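Print this page
E-mail this to a friend

We use cookies to make this site work and to see which pages people read. By carrying on you agree to this. Change settings

Town's lunch club to stay open after rent deal

22 Jul 2019

A weekly lunch club that was due to close at the end of the summer will carry on for at least two more years, after its landlord agreed to a lower rent and a local firm offered to pay for the kitchen repairs.

The Prinitz Lunch Club meets in the lower hall at Oyewole House, next to the bus station. It serves a hot meal to older people and to anyone else who wants company in the middle of the day. It has 127 people on its books, most of them over seventy, and has been running for 32 years.

Members were told in February that the club could not afford the new rent on the hall. The building had changed hands over the winter, and the new owners, Prustis, wanted to bring all the rooms into line with what other tenants in the street were paying. For the club, that would have meant finding an extra £3,000 a year.

Sombat Suwannarat, who has run the club for the past six years, said the first letter had come as a shock.

"We charge £4 for two courses and a cup of tea," he said. "Put it up to £6 and I know we would lose people. They wouldn't complain, they just wouldn't come, and those are the ones we worry about most."

He wrote back asking for a meeting. It took until May to get one, partly because the letters were going to an old office address. Once the two sides sat down together things moved more quickly.

Under the new agreement the club will pay its old rent for the first year and a small increase in the second. In return it will give up the use of the upstairs store room, which Prustis plans to let as an office, and will finish by 3pm so that the hall can be hired out in the late afternoon. The club used to have the hall until five, though most members have gone home by then.

A spokeswoman for Prustis said the company was pleased to have reached terms. "We had not understood how much the hall was used when we bought the building," she said. "The club is a good tenant and we would like it to stay."

The kitchen was the other difficulty. An inspection in the spring found that the extractor fan was not working properly and that part of the floor by the sinks had lifted. The club was allowed to keep serving food while it arranged the work, but it was given until the end of September to get it done.

Jenima, which supplies catering equipment to schools and care homes from its unit on the ring road, has said it will replace the fan and lay a new floor at no charge. The work will be done over two weeks in August. The club does not normally close in the summer, so for those two weeks lunch will be cold and will be served in the church rooms across the road.

Olumide Igwe, who manages the Jenima site, said his own grandmother had gone to a similar club when he was growing up.

"It was the one day she got properly dressed up," he said. "My mum used to say you could tell what day it was by the coat. When we heard about the fan, well, we have fans. It seemed an easy thing to say yes to."

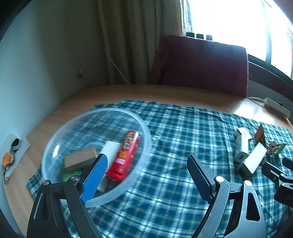 The club began in the back room of a pub, with a dozen regulars and a borrowed cooker. It moved to Oyewole House when the pub was sold, and for many years the hall was let to it for next to nothing. Older members still talk about the Christmas when the power failed halfway through the cooking and the turkeys were finished in ovens up and down the street, then carried back under tea towels.

These days the food is simpler. There is a roast or a pie most weeks, with a vegetarian dish, and a hot pudding from October to Easter. In warmer weather the pudding is more likely to be fruit or ice cream. A minibus brings in members who cannot manage the walk or the bus, and it is nearly always full. People who are ill or just out of hospital can have a meal taken to them for the same price.

After lunch there are cards and dominoes, and a quiz once a month. A chiropodist calls every six weeks and the library van stops outside. Someone from the advice centre comes in to help with forms, mainly for heating costs and bus passes.

Doreen, 84, has been a member since her husband died nine years ago. She said she had been dreading the summer.

"They told us at the table before it went in the paper, which was decent of them," she said. "I went home and thought, what will I do with myself? I've got my daughter but she's in Leeds. I talk to more people in that hall in two hours than I do all the rest of the week."

Her friend Maureen said she had signed the petition twice by mistake and had to own up.

The petition, which was left on shop counters and in the doctor's surgery, was handed to Prustis before the meeting in May. Mr Suwannarat said he did not know how much difference it had made, but he thought it had helped that some of the names on it belonged to other tenants in the building.

The club has also been trying to raise money of its own. A table-top sale in June paid for the minibus insurance, and a second one is planned for the autumn. The upstairs store room has to be cleared before then, and a good deal of what is in it will be sold, including two tea urns, a piano stool with no piano and several boxes of green cups and saucers from the old pub.

One thing that has not been settled is what happens when the two years are up. The agreement says that both sides will meet again six months before it ends, but it makes no promise about the rent after that. Mr Suwannarat said he would have liked something longer.

"Two years is good, and I'm not going to moan about it," he said. "But I've got members who are 90 and they ask me what happens next, and I have to tell them I don't know yet."

He is looking at whether the club could share the cost of the hall with another group. A parent and toddler session has asked about using it in the mornings, and a choir that now meets in a school would like somewhere with better parking. Neither has signed up so far. Prustis has said it has no objection to the hall being shared, as long as the main tenant's name stays on the agreement.

The club also needs more help in the kitchen, above all with washing up. Helpers do not need any experience. Those who handle food are given a half-day course, paid for by the club, and drivers must be over 25 with a clean licence. Mr Suwannarat said that even one shift a month would be useful.

New members can come along for a first lunch free of charge and do not have to live in the town. There is a step at the front of Oyewole House, but the side door on the bus station side is level and is opened from 11.30am. Lunch is served at 12.15pm. There is room for 100 people at a sitting, and those who need a lift should ask for one at least two days before.

Cold lunches will be served in the church rooms for the two weeks of the repairs, at the usual time and at the lower price of £3. The minibus will run as normal but will stop in the church car park. Members who have meals taken to them at home will get a packed lunch over the same period, and anyone who would find that difficult has been asked to let the kitchen know.

The dates of the work will be put up on the door of the hall once Jenima has confirmed them.

Print this page
E-mail this to a friend

Sign up to our free newsletter for local news twice a week. You can unsubscribe at any time.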